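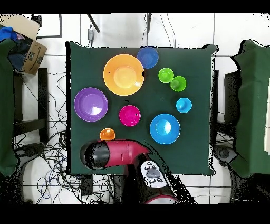 From: Celeste Magalhães
Date: May 1, 2026
Subject: Re: Budget for second arm, quote from Gerholm

Dear all,

Thank you Américo for collecting the numbers so quickly. I answer below your text.

> Américo Torres wrote:
> Gerholm offers the spare gripper for 2,000 euros, with fingers
> included. Serrano is cheaper but they do not confirm delivery
> before September. Can we wait? And do we need the second set
> of fingers at all?

I would prefer not to wait. The Goseck group wants to start with us before the summer, and if our only gripper fails, we have nothing to replace it. So my vote is for Gerholm, although the price is not nice.

About the fingers, I think yes, we should buy two pairs and keep one in the drawer.

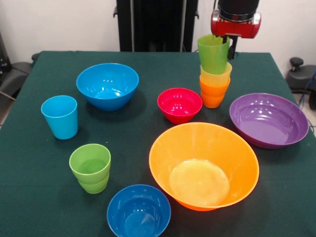 The other open point is the budget line for small materials, which is now 600 euros. I propose that we leave it as it is, because the plastic tableware is the cheapest thing in the whole plan and we can use it for many tasks. For the stacking task the cups are more important to me than the bowls. The green one in the gripper sits inside the yellow one, and the yellow one inside the orange, so small differences in shape between cups matter for us. Please order all new cups from one shop, and the same model if possible.

For the cables I have no offer yet. Broditden promised me a list, but I received only the first page of it. Américo, could you call them? They answer you faster than me.

If somebody disagrees with Gerholm, please write to the list before I sign the order.

Best regards,
Celeste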